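The Second Pair

Lesia Vakulenko had been putting off the budget since the first warm days of August, and now it was nearly five and she had a pencil, a cold cup of tea and the quote from Stekero, which she had folded and unfolded so many times that the 322 in the last line was wearing away. That was the price of a single hand-held gripper, without cables, and a person has two hands, as Taras liked to remind her whenever he passed her desk. 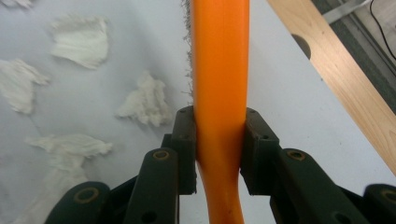

She wrote down 561 for the mounts and the cameras, crossed it out, and then wrote it again a little smaller, as though that might help. Hutsuliak wanted the whole plan by Wednesday, and he wanted it on a single page, and he was a kind man but he did read every line. There was the robot arm from Flivholm to think of, too, which she loved the way some people love a house they drive past on the way to work. It would have to wait until spring, she supposed, and what would it learn from in the meantime, if they stopped sweeping now?

So she went and stood by the door for a while (she told herself it was for the figures) and watched the brush and the dustpan and the torn bits of tissue, and thought about how much of her working life had come down to a good clean sweep.

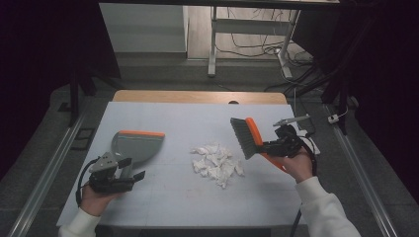
What the Money Was For

By six she had a total of 2128, and it was too much. She took out the spare brackets, put them back in, and took out the new chairs instead, feeling every bit of it in her lower back. The pads had to stay. You could put off chairs for years, but pads wore down, and then people squeezed harder, and went home with sore thumbs.

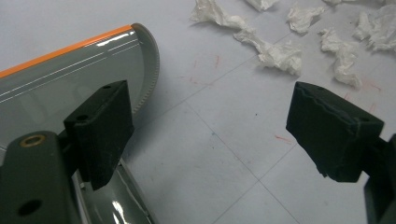
Taras Zhuravel thought she should ask for the second pair outright and leave the pads out of it, because Hutsuliak would always find money for pads. "Ask him for the big thing while he's got his coat on," he said, and reached over her shoulder for the pencil.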